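Chapter 4
Grasp Planning for Loose Piles
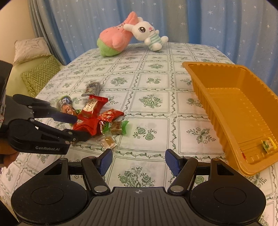
Maite Cantero would rather begin with the controller, and tells her own students that a planner written before the finger speed limits are known will be written twice. The order used in this book is the reverse. Perception comes first, the planner second, and the controller is taken up in Chapter 5, where her objection is given the space it needs.

The task for this chapter is sorting a pile of wrapped candies and snack packets into a rectangular tray. Two properties make it harder than the block tasks of Chapter 2. The wrappers are shiny or clear, so depth readings over them contain holes. The items also overlap, so the outline of one packet is often completed by the edge of another.

4.1 From pixels to candidates

The segmenter returns a set of masks, each with a confidence score. A printed tablecloth is a common source of false masks, as a fruit or flower in the print can have the size and outline of a real item. Masks are therefore checked against the fitted table plane before any grasp is proposed. The fit must tolerate creases in the cloth. A height threshold that is too low admits the creases, and one that is too high discards flat packets.

Each surviving mask yields up to 20 candidate grasps. A candidate consists of a center point, an approach direction, a jaw angle and an opening width. Candidates are rejected if either finger would enter a neighboring mask on the way down.

4.2 Ranking

The Liso planner, used in the exercises, scores a candidate by three terms: mask confidence, clearance at the fingertips, and distance from the jaw line to the center of the mask. The weights are set in the planner file. With the default weights, clearance dominates, and the planner works inward from the rim of the pile.

Planning must finish within 220 ms per cycle. If it does not, the last valid candidate is kept for one further cycle and then dropped.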